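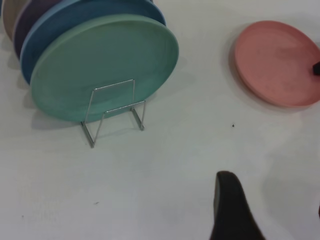
So what went wrong with the arm? It kept closing its fingers before it had got down to the plate, and after the third try it threw a force fault and locked itself.

9 March 2025

What a day! I was at the Utthorpe bench early with Wubit, and we had the plate routine going on the white table with the wire stand. Fault 73 came up on the screen, the arm froze, and I hit the stop button just as Wubit yelled for me to hit it. Great teamwork, even if my heart was going like mad.

We dug through the log until lunch (364 lines, and I read every one of them!). The table height in the Trevholm settings was 18 mm too high. I think it's left over from the old table, but Wubit suspects the update, and we had a lovely long argument over it. Beverley Bloxham wants us to run at half speed until we know, and I'm all for it. 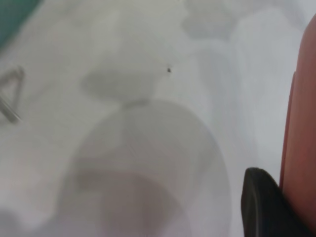 Close to the tabletop, all a blur, with one dark speck.

Wrote to Nomura about the fault code. Tomorrow I get to redo the height check from scratch and I can't wait. Must remember to bring the long hex key back from Plurasberg.

Contact | © 2025 Utthorpe bench diary | Back to top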